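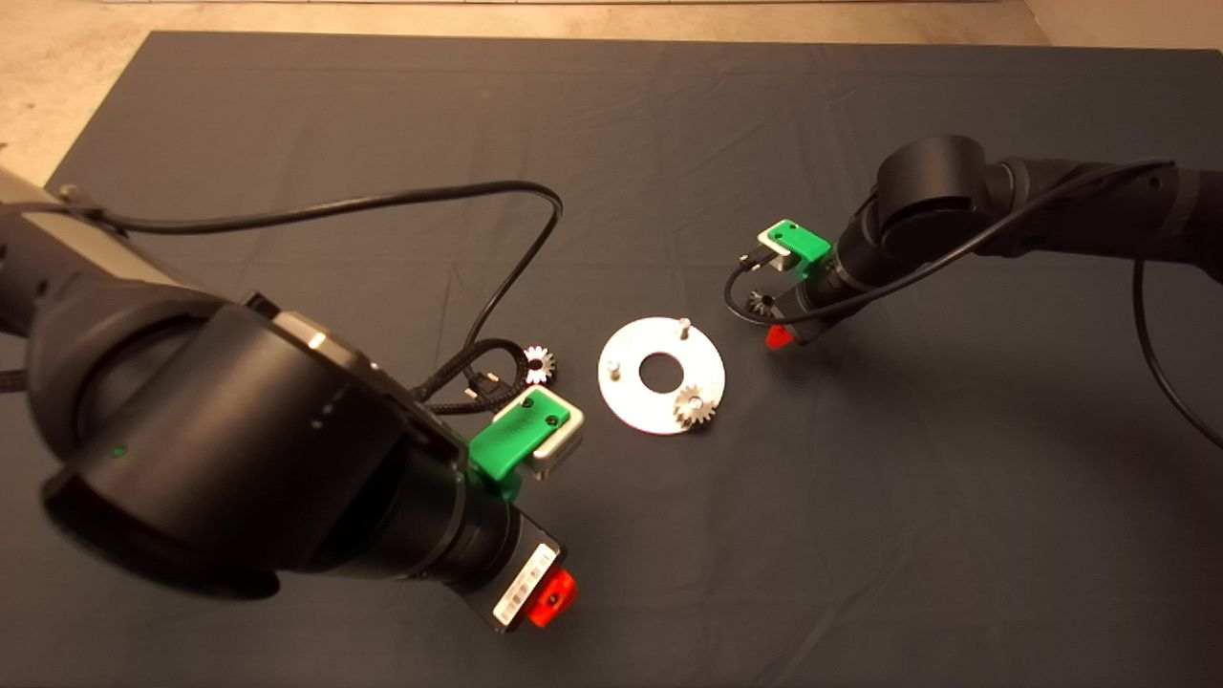 Dual-arm cell, gear and plate task, green bracket set on both wrists.

Gripper Comparison Checklist, Dual-Arm Bench, with Inspector Comments
Published 1 May 2026 by the Escombe bench group
6 min read

We use cookies to remember your settings and measure traffic. Accept all | Manage choices

Scope: pre-run and post-run checks for comparing the Doline and Gevitz finger sets on the two-arm bench. The task is the same for both sets: pick up a small spur gear, carry it to the round plate, and place it over an upright pin. Controller is the Vandenberghe unit, one channel per arm. Marks are P (pass), F (fail), C (pass with comment).

SECTION 1. POWER AND STOP CIRCUIT

1.1 Emergency stop cuts drive power to both arms. P
1.2 Emergency stop released, arms stay still until a separate reset. P
1.3 Stop button within reach of the seated operator. C
Comment: Reachable with the right hand only. Left-handed operators move the button to the other side of the bench and repeat 1.1.
1.4 Status light on each arm matches the state reported by the controller. P
1.5 Controller log records the stop event. C
Comment: Event is logged, but the time stamp is taken from the controller clock. Check it against the host clock before comparing logs.

SECTION 2. BRACKETS AND WRISTS

2.1 Bracket seated square on the wrist, no visible gap. P
2.2 Bracket screws at the torque given on the build sheet. C
Comment: Left bracket needed a further turn on one screw. Printed parts settle after the first session. Recheck after 500 cycles, then at every change of finger set.
2.3 No cracks at the clamp corners. P
2.4 Serial labels on the arms readable and entered in the log. P
2.5 Wrist rotates through the task range without the bracket touching the cable. F
Comment: Contact on the left arm at the inner end of the range. Software limit moved in and the check repeated. Pass on second attempt.

SECTION 3. CABLES

3.1 Cables clear of the path of both arms. C
Comment: Slack loops lie on the mat on the working side. Acceptable at test speed. Not acceptable at full speed without clips.
3.2 Braided sleeves free of wear at the bend points. P
3.3 Connectors not in use are capped or tied back. F
Comment: One plug at the left wrist is loose on the mat. Tie back before the Gevitz runs. It sits close to the pickup area for the gear, and a finger closing on the braid would be scored as a grip fault.
3.4 No cable under tension at full reach. P

SECTION 4. WORK SURFACE AND PARTS

4.1 Mat flat within the working area. C
Comment: Creases remain. A gear resting on a crease tilts, and the Doline set is more sensitive to tilt than the Gevitz set. Smooth by hand before each block of runs.
4.2 Plate placed on the reference mark. P
4.3 Pins upright and firm in the plate. P
4.4 Gears free of burrs and oil. P
4.5 Plate does not produce glare in the head camera. C
Comment: The metal reflects overhead light on one side. Fix exposure by hand. Automatic exposure darkens the mat and hides the pickup edge.
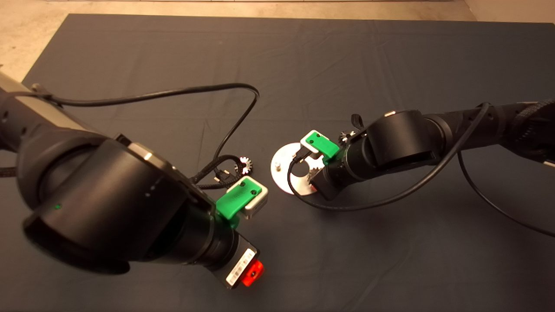

Can both arms work over the plate at the same time?
Only when the shared zone is turned on in the controller. With it on, the second arm waits at the zone border until the first has left. With it off, both arms must be run at the reduced speed and the operator keeps a hand on the stop.

SECTION 5. GRIP CHECKS, BY FINGER SET

5.1 Doline: fingers close evenly on the test gear. P
5.2 Doline: no slip during a slow wrist turn. C
Comment: Slight rotation of the gear in the fingers. Within the limit, but it shows up as a missed pin when the approach is fast.
5.3 Doline: pads in usable condition. P
Comment: Pads had 3,582 closures at inspection. Replacement is due at 3,000 for the softer pad type. These are the hard type.
5.4 Gevitz: fingers close evenly on the test gear. P
5.5 Gevitz: no slip during a slow wrist turn. P
5.6 Gevitz: release is clean over the pin. F
Comment: Gear lifts with the finger on opening. Opening speed cut to 80 percent of default. Repeat the check before any scored run.

SECTION 6. CLOSE-OUT

6.1 Arms parked, drives off.
6.2 Gears counted back into the tray.
6.3 Finger set, pad type and controller version written in the log.
6.4 Open items carried over: 3.3 and 5.6. Full inspection of brackets and cables is due in October.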